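In Defence of the Paper Cup
Wing-yan Tsai
2024-10-12

Each year the student robotics project at Stokby is asked to account for its choice of task, and each year the question is put politely by people who had hoped for something grander. The present group works with paper cups. They are picked up, held and put down by means of a hand-held gripper, and the records of those movements are used to teach a machine to do the same. I have supervised the project for long enough to have heard most of the objections, and I wish to set out why I believe the task should stay.

The work at the table, with the gripper and the white paper cups:
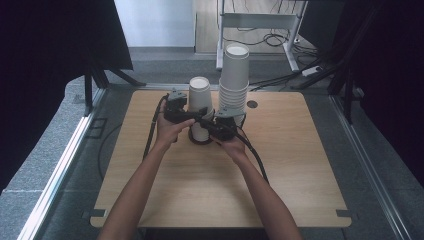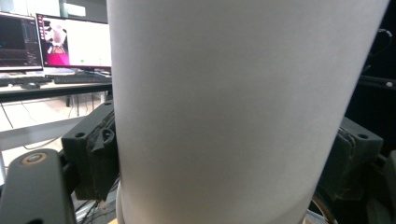
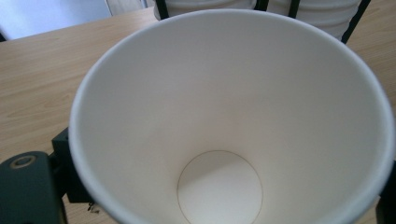
What a modest task demands

The first objection is that a cup is too easy. Those who hold this view have seldom tried to write down how they lift one. A paper cup gives way under pressure. Nested in a stack, it clings to its neighbour, and two will come away as readily as one. A student who has spent an afternoon on this will speak with more care about force, friction and angle of approach than one who has read a chapter on each.

There is also the matter of cost. A crushed cup is of no consequence to the budget, and students who are not afraid of breaking things are willing to try again. Last year's group worked with glass jars on loan from another department, and I watched able students become timid. They chose the safest grasp available and repeated it. Their records were tidy and taught us very little.

The case against competitions

The second objection is more serious. Several colleagues would prefer that the project enter the Brumuvano, the regional contest held each December, in which teams build a machine to complete a course against the clock. I have nothing against the event. Our students attended two years in succession and returned in good spirits. My concern is with what happened in the months before it.

In a team of 12, the contest machine was in effect built by 2. The others made posters, ordered parts and waited for a turn that did not come. This was no failing of character. A contest rewards the fastest route to a finished machine, and the fastest route runs through whoever is already most skilled. The hand-held gripper has no such favourite. Any member of the group can take a turn with it, and the attempts of the hesitant are kept alongside those of the confident. A machine that has only been shown perfect handling has little to draw on when a cup is out of place.

It will be said that competition prepares young people for working life. Perhaps it does. I would only observe that the firms which have taken our students on placement, Schouten among them, have asked us for people who keep clear notes and can repeat a result. Neither quality is scored at the Brumuvano.

On patience, and on records

The group's log for the spring term contains 452 attempts. Each carries a short written remark, entered by the student who made it, in Pollport, the shared notebook system which the school adopted some time ago and which I did not at first support. Some remarks are of no use whatever. Others are excellent. One student noticed that attempts made late in the day tended to approach the cup from a lower angle, and proposed that tired arms were the cause. The group then spent a week arguing over whether those attempts should be removed. They decided to keep them and to mark them, and I consider that argument the best piece of teaching in the whole year, although I took no part in it.

I accept that such work does not make a lively open evening. Visitors stay a short while and move on to the workshop next door, where things spin. Parents have asked me, with some concern, when the real robot will be brought out. The school could do more to explain the project, and a display panel in the corridor would be a reasonable start.

A request to the school

The project has places for 28 students in the coming year, across both groups. I ask that these be filled without a preference for prior experience, and that the task be left as it is until at least the end of the year. A change of subject every autumn looks well in a prospectus, but it means that no group ever inherits records worth reading. The new students should be able to open last spring's log, disagree with it and test their disagreement at the same table – with a fresh supply of cups, for which the order form has already been submitted.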